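Setting up your Jukex dress form (part 2: dialing in your measurements)
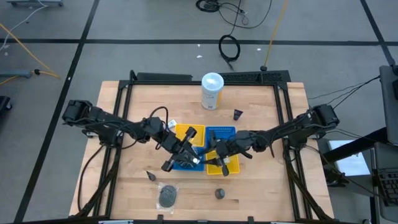 Okay, your Jukex form is out of the carton and the pole is locked into the base, so now we get to the fun part, which is making it shaped like you! I've set up more of these than I can remember, first for my own sewing and then for the fittings I do for Calado, a little knitwear label, and I still take my time over this stage. You'll want a flat surface for the tape, the pins and your notes. A light-colored wooden tabletop like the one in the photo is my favorite, as dark pins show up nicely against it. Keep the form itself on the floor, please — it's top-heavy once the shoulders are on.

What you need: a soft tape measure (60 inches is fine for most people), a pencil, the gray dial key from the accessory bag, and the bra you'd normally wear under the clothes you plan to make.

1. Measure your bust, waist and hips over that bra and nothing thicker. Write all the numbers down before you touch the form.

2. Turn every dial back to its smallest setting. Mine shipped with the waist halfway open, so do check.

3. Start with the waist. Push the key in until it clicks, then turn clockwise. Go a little at a time and wrap the tape around after each turn.

4. Do the bust next, front dial and then back dial. Keep the gaps between the panels even, or your darts will wander off to one side (ask me about my June bridesmaid dress).

5. Now the hips. These dials are stiffer. If one won't budge, back it off a half turn and try again.

6. Set the back length last, using the collar at the neck, and tighten it by hand.

Caution: Stop when you see the red band on a dial. Forcing it past that point strips the gear, and the replacement is part 531, which you have to order from the Dretside warehouse.

Note: If you're between sizes, go smaller and pad. My friend Simão Rebelo drafts all the patterns for Calado and he swears by thin quilt batting under a snug tank top. I was doubtful, but my jackets have hung so much better ever since!

7. Slip on the jersey cover, seam to the back, and measure everything one more time. The cover adds a tiny bit, so you may need to ease each dial back.

Using the Skestdale cover, the one with the printed grid? Pull it down from the neck and line up the center front before you smooth the sides. It only stretches crosswise, and yanking it at the hem will bend the grid lines.

Hem marker set-up is in part 3.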